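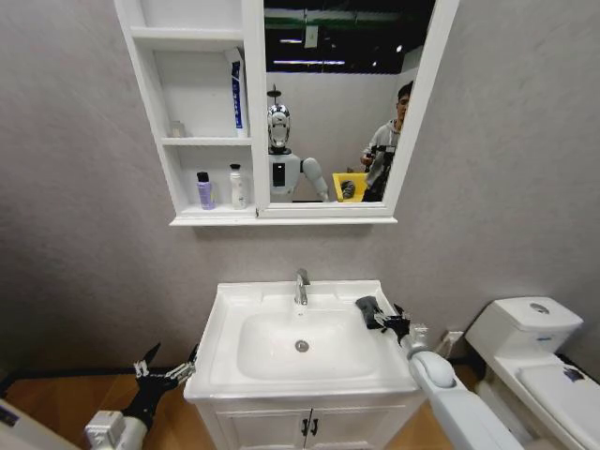
Chapter 4
Fatigue and Inspection Intervals

An aircraft part can fail under a load far smaller than the one it was built to carry, if that load is repeated often enough. This kind of damage is called fatigue. It usually starts as a small crack at a hole, a corner or a scratch.

Each flight counts as one cycle. The cabin is pressurized, the wings bend, the landing gear takes a shock — then it all happens again. An airplane that flies 4 trips a day, 30 days a month, reaches 2880 cycles in 24 months.

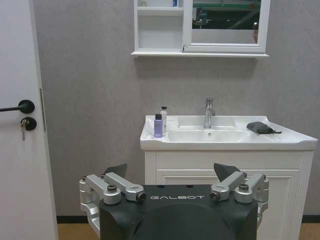

4.1 Setting the First Inspection

The first inspection must come well before a crack can reach a dangerous length. In this chapter we use the wing spar of the Stera, a small commuter airplane built by Ferraro. We begin with its load history, then work out how fast a crack grows between flights. Problems 1 to 7 use the same spar.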